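Chapter 8
Teaching Workshops Alongside Your Own Work

What this chapter covers
Why artists teach, and what it costs them
Choosing what to teach
The shape of a single session
Working with a host
Setting a fee
Rooms, materials and records

Key terms: host, open workshop, closed workshop, contact time, flat fee, split, materials charge

Most dancers, potters, musicians and painters who stay in the field will teach at some point. A few plan for it. Many more are asked by a friend, a school or a community center, say yes, and work out the details in the week before. Chapter 7 looked at grants and residencies, which pay for time spent on your own work. Teaching is different. The people in the room have paid to be there, or someone has paid for them, and the hours belong to them.

This chapter deals with short workshops: a single session, a weekend, or a run of evenings. Longer teaching posts in schools and colleges come with contracts and rules of their own, and we take them up in Chapter 11.

Opening case: Kavitha Reddy
Kavitha Reddy trained as a dancer and worked for a small company, Tapia, for several seasons. When the company stopped touring in the winter she began to teach movement to adults who had never danced. Her first workshop was held in a church hall. She had prepared enough exercises for two full days and tried to fit them into one afternoon.

"I talked too much," she said later to a group of students. "I was worried they would think they hadn't got their money's worth. By the end people were sitting on the floor with their coats on."

She taught the same workshop again in June, with a third of the material. She cut the opening talk to a few sentences and put in a long break. People stayed behind to ask when the next one would be. The following year she ran a series of eight evenings for Rolon, an arts center with two studios and a café, and by then teaching made up close to half her income.

Keep the case in mind as you read. We will come back to it when we look at fees, since Reddy lost money on that first afternoon and did not find out until she did her taxes.

8.1 Why artists teach
Money is the most common reason. Performance fees and sales come in lumps, with long gaps in between, and a class on the calendar can cover the rent in a slow month.

It is seldom the only one, though. Some artists like having to put into words what they do by habit. A printmaker who has to explain how much ink is enough may look again at how she inks her own plates. Others want company. Studio work can be lonely, and a weekly class puts you in a room with people who are glad to be there.

There are costs as well. An evening class of two hours can take up most of a day once you count travel, setting up, clearing away and answering messages. The time you spend in front of the group is called contact time. New teachers tend to price their contact time and forget the rest. Teaching also uses up some of the same attention you need for your own work -- this is harder to measure, and people differ a good deal. Some can teach in the morning and rehearse in the afternoon. Others keep their teaching to fixed weeks of the year and make nothing new in those weeks.

Jagadeesh Naidu, a sculptor, teaches only in the summer. He turned down a regular class at Prelent, a private art school, and the head of the school did not ask him again. He considers that a fair trade. You may not, and your answer may change with age, family and health.

8.2 Choosing what to teach
Start with something you have done many times. It should be a thing you can do while talking, while tired, and while someone asks a question about something else.

Beginners often go wrong by teaching whatever excites them at the moment. If you learned a method last month, you do not yet know the ways it can fail, and your group will find them for you. Leave new material for a session with other artists, where you can all work it out together.

Next, decide who the workshop is for. An open workshop takes anyone who signs up. A closed workshop is for a group that already exists, such as the staff of an office or the members of a choir. Open groups are mixed in skill and need tasks that can be done at several levels. Closed groups know each other, which saves time at the start, but they also bring their old arguments and jokes with them. Ask the person who books you what the group has done before.

Write down in one sentence what people will be able to do at the end. "Explore the voice" is too loose. "Sing a short round in three parts without a piano" is something you can plan toward. If you can't write the sentence, the idea needs more work. 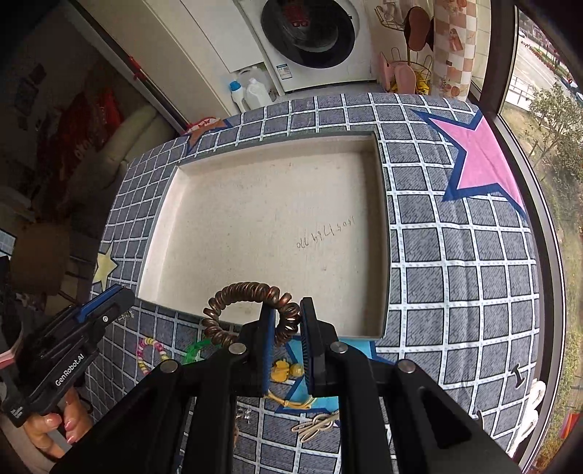
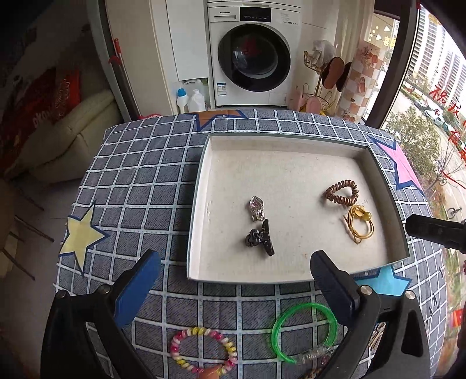
Figure 8.1. Small objects and grid-patterned cloth.

8.3 The shape of a session
Nearly every good session has an opening, a first task, a main task, a break and a close. The order can be changed, but leaving one out usually shows.

Opening. Say your name, what will happen and when it will end. Tell people where the restrooms are. Ask if anyone has an injury or anything else you should know, and let them tell you in private. In a small group you can go around the circle for names. In a group of 32 this takes up far too long, and name tags do the job better.

First task. Get people doing something within the first ten minutes. It should be simple enough that no one can fail at it. A drawing teacher might have everyone fill a page with lines. A drummer might have them clap back a pattern.

Main task. Show it once without talking, then once more with an explanation, then let them try. Walk around the room. Resist the urge to stop the whole group each time you see a mistake; wait until you have seen the same one several times.

Break. Set a length and keep to it. Fifteen minutes is plenty for a session of three hours.

Close. Stop the main task earlier than feels right. People need time to look at what they have made, or to sit, or to ask the question they were too shy to ask before. Finish on time even when things are going well. Someone has a bus to catch.

Vasanthi Joseph, who teaches singing, writes her plan on one side of an index card, with clock times down the left edge. Anything that does not fit on the card is dropped. She keeps a spare task on the back for groups that move fast.

8.4 Working with a host
A host is the person or body that provides the room and, in most cases, finds the students. Hosts can be studios, libraries, festivals, schools or shops. A good host will send you the floor plan, tell you who holds the key and pay you within the month. You will meet other kinds.

Put the terms in writing before any date is announced. A short email is enough if both sides reply to it. It should cover the date and hours, the fee and when it is paid, the smallest and largest number of students, who supplies materials, who carries insurance, and what happens if either side cancels. The email below was sent to a theater called Dretinier and can be used as a model.

Tuesday, February 14, 2023

Dear Ashwin Rai,
Thank you for the call. To confirm, I will teach one mask workshop in your upper studio from 1 to 5 p.m. on the Saturday we discussed. The fee is a flat fee, paid within two weeks of the workshop. You will handle sign-ups and I will bring all materials. If you cancel in the last seven days, half the fee is still due. If I cancel, I will offer another date or return anything already paid. Please reply to say you agree.
Jayanthi Panicker

Note how little it says. There is nothing about her training or her hopes for the day -- those went into the text for the website.

8.5 Setting a fee
There are two common ways to be paid. With a flat fee you receive the same amount whether the room is full or half empty, and the host takes the risk. With a split, you and the host share what comes in from tickets. A split can pay well for a teacher with a following. For a first workshop in a new town, ask for the flat fee.

Now back to Kavitha Reddy. Ticket sales for her first afternoon came to 207 dollars. Out of that she paid for the hall, her train fare, printed flyers and a box of fruit and tea. She had not written any of these down. When she added them up the following spring, her costs were higher than her sales, before counting a single hour of her own time.

To set a fee, work in this order. List every cost, including travel and materials. Add up all your hours, counting preparation as well as contact time. Decide on the lowest hourly rate you would accept, and multiply. The total is your floor. If a host offers less, you can shorten the session, ask for more, or decline.

Suppose you want teaching to bring in 2000 dollars over a season, after costs. Divide that by the number of workshops you are willing to give, and compare the result with your floor. If the two are far apart, one of your numbers has to move.

A materials charge is a separate sum paid by each student for what they use up, such as clay or paper. Keep it apart from your fee in your records. Section 8.6 gives a sample page from a teaching ledger and shows how to fill it in.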